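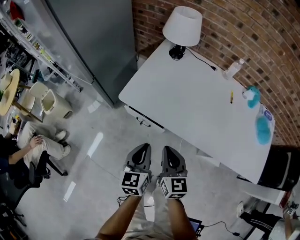

4. Preparing the table and the drawers

Please read this section before you put anything on the Kivach table. The work takes around 14 minutes if the table stands already in its place.

4.1 The table top

1. Take all small things off the white top: bottles, bags, paper, cloth.
2. If there is a utility knife, close the blade first and put it away separately.
3. Wipe the top with a soft, damp cloth. Do not use powder cleaner.

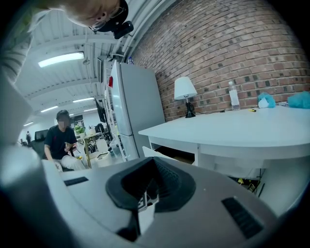

Page last changed: April, revision 14

4. Look at the ceiling lights from your place at the table. If they reflect in the top and disturb you, turn the table a little.
5. Where the table stands near a brick wall, leave a gap as wide as your hand. The bricks can scratch the edge.

CAUTION: Do not lean on the corners. The Lim base carries the weight in the middle only.

4.2 The lamp and its cord

1. Put the lamp at the far end of the table.
2. Lead the cord along the back edge, so that it does not cross the place where you work.
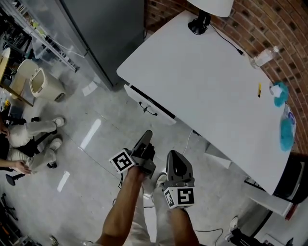 3. Push the plug fully into the socket, and only then switch on the lamp.
4. Collect all cables which lie on the floor under the table and fix them with the clips from bag 2,818.

Note: The clips are also sold by Avudow in a larger bag. They fit the same holes.

4.3 The drawers

1. Unlock one drawer, pull it by the handle and fill it.
2. Close it before you open the next one.

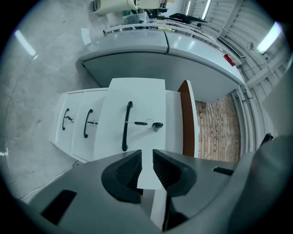

Seren Pumphrey

3. A cabinet with three drawers has a lock for each drawer. Try every key slowly, and do not turn it by force.
4. When the drawers are filled, lock them and keep the keys together on one ring.

CAUTION: An open drawer is not a step. Do not stand on it.

For spare keys, see the Budusen parts list in section 9.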